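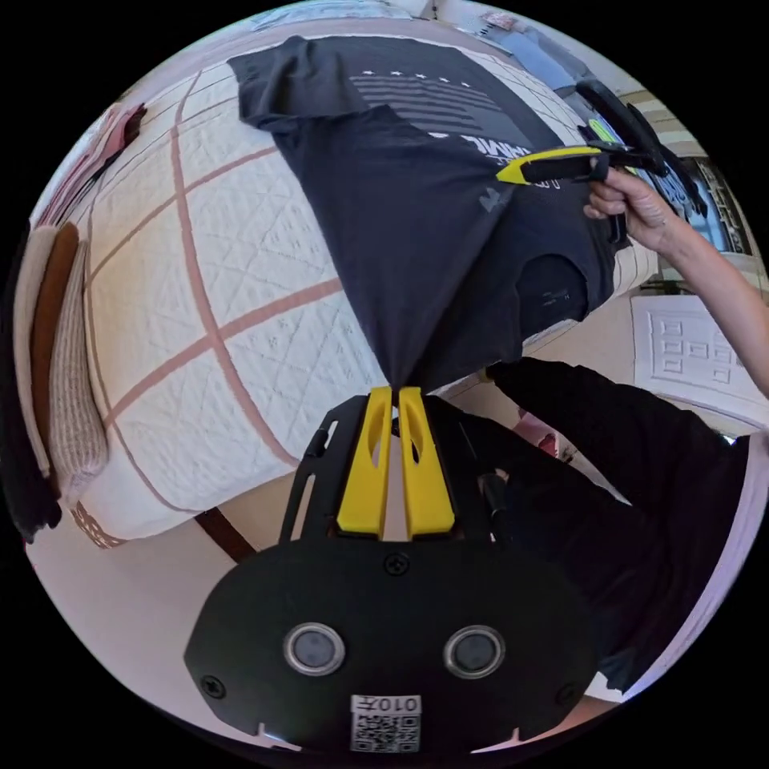
Folding on a bed differs from folding on a table in one respect: the surface gives. A T-shirt pressed flat on a mattress keeps small ridges under the cloth, and these show up later as creases. The remedy is tension. Pull the cloth between two points until the slack is gone, then lay it down. On the dark shirt with the stars and stripes print, the creases run diagonally between the two points where it is held, and the corner nearest the viewer is drawn to a sharp tip. Diagonal creases mean the pull is off the line of the weave. Move one point toward the hem and they straighten.

This gallery belongs to the Grilholm household pages, in the section on bedrooms and clothes storage. The notes on folding are by Malathi Rodrigues. Rekha Rai wrote the storage measurements. The section was last revised on November 25, 2019.

Printed shirts: fold with the print facing out if the shirt goes into a drawer on its edge, and facing in if it goes on a stack. Thick prints can stick to each other under weight. Do not iron over them.

Collars and necklines: set the neck end first and work toward the hem. A shirt started from the hem tends to finish with the neck twisted.

Stack height: the Murín shelf used for these notes has a clear height of 60 cm. Knits at the bottom of a tall stack flatten and hold the fold line. Two shorter stacks are better than one tall one, and they are easier to pull from.

Order of the stack: heavy ribbed knits at the base, sweaters next, thin tops last. Keep small light-colored items in a separate pile – they slide out of a mixed stack when it is lifted.

Socks: do these after the large items. Hold each sock by the cuff and the toe, stretch it once, and lay it down with the heel up.
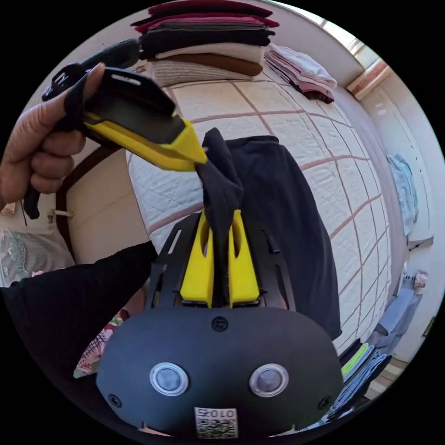

Pair by length before pairing by color. Dark grays and blacks are hard to tell apart under a bedroom lamp, and a difference in cuff height is easier to find. Fold the pair in thirds. Rolling one cuff over the other is faster but stretches the elastic on that side.

Single socks go in a bag at the end of the drawer. Check the bag in May, when the winter clothes are put away.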